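Lids should be stored where the cup is filled

Most small cafés in this country lay out the takeaway station by shape. Cups go with cups, lids go with lids, carriers go wherever there is a gap, and the boxes live under the counter until someone asks for one. I think this is the wrong principle. A takeaway station should be laid out by order of use, and the lid should set the position of everything else.

The argument is mostly about reach. A cup is picked up empty, with one hand, early in the job. It can come from almost anywhere. The lid goes on last, over a full cup of hot liquid, and the other hand is committed to holding that cup still. Any distance travelled at that point is travelled with half your attention. If the lid stack is 50 centimetres off to one side, the shoulder turns, the holding hand follows it slightly, and coffee comes over the rim.

I spent 21 mornings last winter behind the counter at Clunine, which seats 30 and does most of its trade out the door before 9 a.m. The manager, Lorna Calimlim, let me move things as long as I put them back for the afternoon staff. The original layout had the cups on the machine, the lids on a shelf at head height, and the carriers on a separate bench. We moved the lids down to the counter, to the left of the pour position, and left the cups where they were. No new equipment was bought. The complaint rate did not interest me much; what I was watching was the number of times a full cup got picked up and put down again on its way to the customer, and it fell within the first week.

Calimlim disagreed with me on the carriers. Her view was that a two-cup carrier is bulky, is needed for a minority of orders, and does not deserve counter space in a shop that size. My view is that a carrier belongs flat on the work surface before the second lid goes on. Seating a lidded cup in a pulp pocket takes a small downward push, and that push is much easier to control at counter height than over the till. We settled on keeping one carrier out and the rest below, and I still consider that the right answer for a narrow counter.

Lid stacks are a separate problem. Staff overfill them. A tall stack leans, and the top lid is taken with a grip that often brings a second one with it. I would cap the stack at 8 and refill more often. Stivov sells a spring-loaded lid dispenser that is supposed to remove the problem. It does, at the cost of a fixed position, and a fixed position is the thing I would least like to give up in a room where the left-handed opener hands over to a right-handed closer.

A plain white surface with the packing items on it.

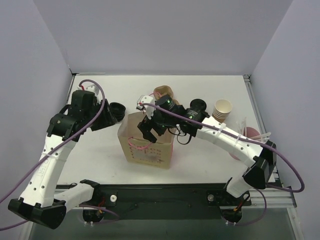
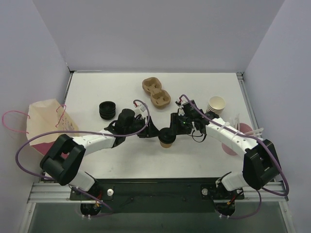
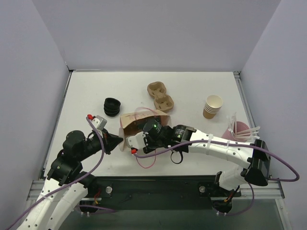 Boxes deserve more thought than they get. A carton for food should be opened fully, with the flaps folded back, before anything is brought near it. Opening it one-handed with a pastry in the other is slow and creases the board. At Tuvodton, where I worked before Clunine, the boxes were opened during the quiet half hour and left standing, and they took up so much bench that the cups were pushed out of reach. Open one ahead, no more.

The usual objection to all of this is that every barista has a personal arrangement and resents having it changed. I accept the resentment. Jõgi, a two-person shop I visited in December, handles it sensibly: the lids have a marked spot on the counter and everything else may move. That seems a fair division to me. Storage by shape suits the person unpacking the delivery, who does it once. The counter should be set up for the person closing the cup.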